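Otico grasping kit, sim license — worth it for a two-person lab?
Forum: Manipulation / Kits and software

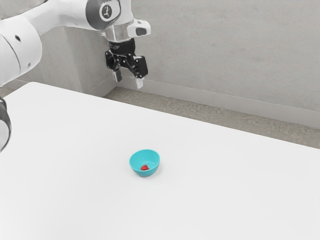 escobar_t: Does the Otico kit need a dedicated GPU for the simulator?

wiser39: Physics runs on the CPU. Rendering camera views needs a GPU, and the vendor lists 5 GB of video memory as the minimum.

escobar_t: Thanks. The berry-in-bowl task is the one I care about. Our arm carries a wrist camera too, so I want to train on rendered views.

jalletti: Check the contact settings first. The defaults treat fruit as rigid. Fine for reach and approach, poor for grip force.

wiser39: Disagree on "poor." I set the solver to 60 substeps and grasps on small objects stayed stable.

jalletti: Stable in sim. A rigid berry never bruises, so the policy learns to squeeze.

fparedes: Facundo Paredes here, I maintain the task files. Rigid is the default for speed. Soft contact is a flag in the object config — see ticket 2923. It will be on by default for fruit in the May release.

jalletti: Does the flag work with the parallel environments?

fparedes: Single environment only for now.

escobar_t: Then I'll hold off until May and keep the trial install.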